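Tue 21 November

I had promised myself I'd finish the equipment request before dinner, and of course it's now well after dinner and I'm sitting here with cold tea and the spreadsheet still open (it has 47 lines, and I swear it had fewer this morning!). So I'll write in here for a bit and go back to it with a clearer head.

Most of the day went to laundry. Mikkel wanted me to sit in on the arm's runs before I put any money against it, and he was right, bless him, though I grumbled the whole way over. It's one thing to type "gripper, spare" into a budget and quite another to watch the one we have go nosing up to the machine. I'd never paid attention to how shiny that front panel is. Every lamp in the ceiling shows up in it, and I got quite lost looking at the reflections when I should have been taking notes. 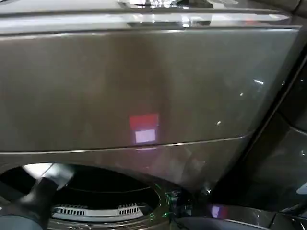 Gripper coming up to the drum, little green lights on along the rim.

Watching it made me move some things around. I'd had the second washer up near the top of the list, a Hiltine, because Defne and I both liked the sound of it, and now I think it can wait until April. Fingers come first. I've put in for 6 sets of the softer ones from Aguiar and I'd still like a second quote from Fillach, who were so kind on the phone last time and then never sent the thing. I must call them again. And wrist cameras! We have no spare at all, and I don't know how I let that go through the last two budgets without a word. Three, I've written, and if somebody upstairs makes it two I'll live.

Then there's clothing, which sounds silly as a budget line, but we need a proper mix of fabrics and I'm tired of raiding everyone's closets. I've asked for 20 more garments, mostly the slippery athletic kind, after spending a good long while on a blue top this afternoon. It's a lovely deep color, and the way it falls into folds makes me think we've been far too easy on ourselves with dish towels.
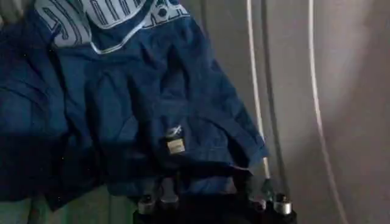

Blue top draped over the gripper, small logo and tan tag showing.

Defne Kılıçarslan thinks I should fold the Nadeo service contract into next year and be done with it. I keep going back and forth. It's a big lump of money, and I'd feel so foolish if we skipped it and then sat waiting weeks for a repair. Mikkel says ask for it and let them say no. I've left it in for now, highlighted in yellow.

Still to do: shipping on the fingers, and a line for cables, which I forgot entirely. Tea first, a hot one this time.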